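Undano Robotics Workshop
Handout 4: Showing the arm what you want
Revised 20 May 2021

Welcome back, everybody. Last time we moved the arms with the jog buttons and I could hear a good deal of sighing, so you'll be glad to know that this week we get to do it the friendly way. There are two ways of giving a robot a demonstration, and you'll try both before you go home.

Hand guiding

You free the joints from the pendant, take hold of the arm near the wrist, and walk it through the job yourself. Go slower than feels natural! Most people rush the approach and then dawdle at the part, and the recording keeps all of that faithfully, dawdling included. Keep your other hand off the table while you do it, and let your partner hold the pendant with a thumb close to the red stop button.

Remote control

Now you stand back and steer. It feels clumsy for the first 17 tries or so (that was my own count, and I was being generous to myself), but your body stays out of the camera's view and you learn to judge distance the way the robot has to. If you lose track of which way is "left," stop, breathe, look at the base plate and start again.

The task

We're working with a circuit breaker again, the one from the Zendevent exercise. Pick it up from wherever it lies on the paper and bring it to the green ramp. Between demonstrations, move it to a different square of the tape grid and turn it a little. A hundred recordings from the same square will teach the arm that one square and very little else, and I say this as someone who once made 600 of them before noticing.

Write down the square, the angle (a rough sketch is fine) and whether you'd keep the run. Count columns from the desk side and rows from the near edge, please, so that we can all read each other's notes in November when we come back to them for the Rotard comparison. If you fumble a grasp and recover, keep it and mark it "R." Those are worth having. If you fumble and give up, throw it out.

Before you press record, check that both arms are clear of each other, that no cable crosses your path, and that your partner is ready.
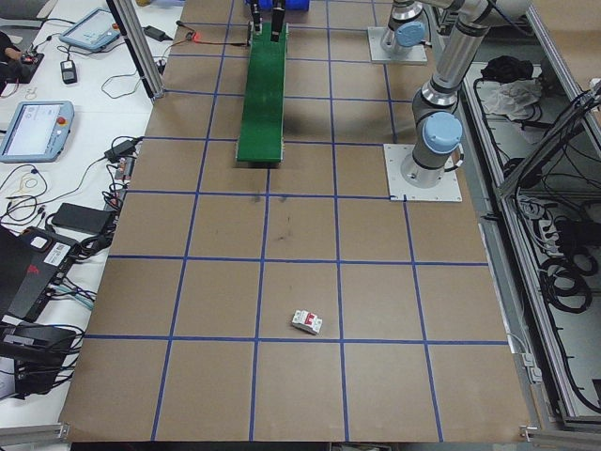

For next time, read the Sadeghi chapter on splitting a long demonstration into shorter pieces, and bring your log sheet with at least one run you're unhappy with. We'll spend the first half hour on those.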